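Preguntas frecuentes sobre la comparativa de pinzas

Última revisión: 12 de octubre de 2024

¿Qué pinzas se comparan?

La Druston y la Furater. Las dos son pinzas paralelas de dos dedos y las dos se pueden usar montadas en el brazo o sujetas con la mano mediante una empuñadura. También probamos otras herramientas de mano cuando nos las prestan, pero esos resultados no entran en las tablas hasta que completan la serie entera.

¿Por qué hay pruebas con la pinza en la mano y pruebas con el brazo?

Porque fallan por motivos distintos. Con la mano se corrige el agarre sin pensarlo y se ve pronto hasta dónde llegan los dedos. Con el brazo aparecen los problemas de control: aproximación demasiado rápida, cierre tardío, pérdida de fuerza al girar la muñeca. Si un objeto no se puede coger bien con la mano, no lo pasamos al brazo.

¿Qué objetos se usan?

Objetos domésticos corrientes. El juego básico tiene 12 y se divide en blandos, rígidos y deformables con envoltorio. Entre los blandos hay calcetines, paños y una gorra. Entre los rígidos, botes con tapa, una taza y una caja pequeña. En el tercer grupo están los paquetes de pañuelos, las bolsas de té y los sobres de sopa.

¿Se puede ampliar el juego de objetos?

Sí, pero conviene guardar los resultados aparte. En agosto añadimos dos esponjas a mitad de la serie y tuvimos que repetir los promedios del grupo de blandos.

¿Cuántos intentos se hacen por objeto?

35 con cada pinza. Empezamos con menos y los resultados de los calcetines cambiaban demasiado de una tanda a otra. En los objetos rígidos seguramente bastaría con la mitad, pero preferimos no mezclar criterios.

¿Qué cuenta como agarre válido?

El objeto tiene que separarse de la mesa, mantenerse en el aire 2 segundos y quedar dentro del recipiente de destino. Si cae por fuera se anota como fallo de colocación y no como fallo de agarre. Si la pinza levanta dos objetos a la vez, el intento se anula y se repite.

¿Se ordena la mesa entre intentos?

Se recoloca solo el objeto que toca. El resto se deja donde está, incluso si ha quedado apilado o apoyado en otra cosa. Al principio probamos con la mesa despejada y las dos pinzas salían casi iguales. Con cosas alrededor la Furater pierde terreno, porque el cuerpo es más ancho y roza con las paredes de las cajas antes de que los dedos lleguen al fondo.

¿Cuál va mejor con tela?

La Druston, con las almohadillas blandas que trae de serie. Cede un poco al cerrar y pellizca bien los pliegues. La Furater aprieta más, pero con la tela extendida sobre la mesa suele resbalar y cerrarse en vacío. Con un calcetín hecho una bola, la diferencia casi desaparece.

¿Y con objetos rígidos?

La Furater. Mantiene mejor los botes cuando se cogen por la tapa y no se desvía al inclinar la muñeca. La Druston los coge, pero hay que bajar más y buscar el cuerpo del bote. Dentro de una caja eso no siempre es posible.

¿Las almohadillas se pueden cambiar de una pinza a otra?

No directamente. La separación de los tornillos no coincide. Johannes Ndlovu hizo unos adaptadores impresos que permiten montar las almohadillas de Druston en la Furater. Funcionan, aunque restan apertura, y los objetos más anchos del juego ya no caben. Los archivos se envían a quien los pida.

¿Cada cuánto hay que cambiar las almohadillas?

Nosotros las cambiamos al terminar una serie completa. Antes de eso las limpiamos con un paño húmedo cada vez que cambiamos de objeto. La pelusa de los calcetines se pega y reduce el agarre en los plásticos, así que no hay que dejarlo para el final del día.

¿Qué controlador usan?

El Stistska, con la versión de firmware que venía instalada. Probamos también el controlador propio de Furater. Cierra más rápido, pero solo permite elegir entre fuerza baja y alta, y para los paquetes de pañuelos hace falta algo intermedio.

¿Por qué mi pinza se abre sola al encender el Stistska?

Es la rutina de referencia. Al arrancar abre hasta el tope y luego vuelve a la posición guardada. Retire cualquier objeto de entre los dedos antes de encender. Si después de la rutina la pinza sigue abierta, revise el conector del encoder. En nuestro caso estaba mal asentado.

¿Qué cámara se recomienda?

Una de gran angular, fija al cuerpo de la pinza y orientada hacia los dedos. Debe ver las dos puntas durante todo el recorrido. Con una lente más cerrada se aprecia mejor el objeto, pero se pierde lo que hay a los lados, que es donde suelen producirse los choques. La cámara cenital nos sirve para comprobar la colocación y poco más.

¿Cómo afecta la iluminación?

Bastante con las tapas metálicas y los plásticos brillantes. Usamos luz difusa y dejamos fija la exposición. El modo automático oscurece la imagen cuando la pinza se acerca a un objeto claro, y los bordes de los dedos negros dejan de distinguirse - esto nos obligó a descartar una mañana entera de grabaciones.

¿Cuántos agarres hay registrados?

3,050, entre las pruebas a mano y las del brazo. Se incluyen los fallos. Los intentos anulados se guardan en una carpeta separada y no se usan para calcular porcentajes.

¿Qué pinza me conviene comprar?

Depende de lo que vaya a coger. Para ropa y objetos blandos, la Druston. Para envases rígidos en una mesa con espacio, la Furater. Si el trabajo es mixto, nosotros elegiríamos la Druston y aceptaríamos ir más despacio con los botes. El precio no lo hemos valorado.

¿Se pueden ver las pinzas en funcionamiento?

Sí, en el taller Mthembu, con cita previa. Puede traer sus propios objetos si caben entre los dedos y no contienen líquidos.

¿Qué se está probando ahora?

Agarres a mano de objetos blandos junto a otros con envoltorio, con una caja de cartón abierta al lado. Nos interesa saber si los dedos pueden cerrarse sobre la tela sin arrastrar lo que hay debajo. De momento lo que mejor resulta es entrar en vertical, cerrar despacio y levantar unos centímetros antes de mover la mano hacia el lado. Los resultados se añadirán a la tabla de blandos cuando la serie esté completa. 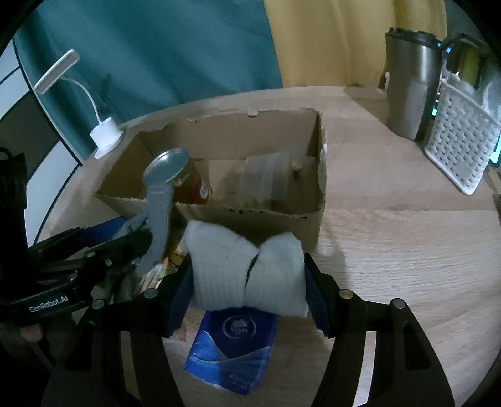
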